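Housekeepers wanted, Hapeta Guest House, Inton
Summer season, start in June 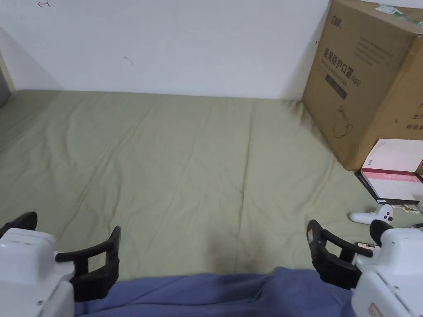 Do I need hotel experience? Any kind of cleaning work counts, and if you've only ever kept your own place in order, apply anyway and tell us so.

We need 3 people for room turnover plus one for the laundry room. Mornings mostly. Part time to start, more hours once the lake crowd shows up.

The work. Strip beds, make beds, bathrooms, floors, trash, restock towels and soap. Check under everything, guests leave chargers and socks everywhere. Found items go in the gray bin at the front desk with the room number on a slip. Carts are on the ground floor and the upstairs closet, elevator is slow, most people just take the stairs.

Laundry person: wash, dry, fold, sort by room type. Fitted sheets have to be folded so they stack, we will show you how, everybody hates it at first. Also the monthly linen order from Gastia, check the delivery against the sheet and tell the desk if its short.

Hours. Shifts start at 10, right after the first checkouts. Usually done by mid afternoon, Friday can run later because of the weekend arrivals. You'll work one weekend day at least. Schedule goes up a week ahead in the break room and by text. Swaps are fine if the desk knows before the shift, not after.

Pay. Hourly, paid every other week, rate depends on experience and we will tell you on the phone before you come in so nobody wastes a trip. Tips are yours. Training shifts are paid. Lunch on any shift over 6 hours, usually soup or sandwiches from the kitchen.

You should be OK with stairs, bending, lifting a full laundry bag (nearly 30 pounds when its towels). Closed shoes, no sandals. We give you two shirts and an apron. Gloves are in the carts, if you're allergic to latex or scented cleaners let us know and we'll order the other kind.

Must be 18 or over. Need to be able to work legally in the US. English or Spanish both fine. No car needed, the Haltumness bus stops at the bottom of the hill, last one back is early evening.

Students welcome but please be honest about when school starts. Last year we lost half the crew in the middle of August and it was a mess.

To apply: stop by the front desk any weekday before noon and ask for an aplication, or mail a short note with your name, phone, days you can work and when you could start. Resume ok, not required. We call everyone back, give us a few days.

Laundry spot needs filling first so if thats the one you want, write LAUNDRY at the top.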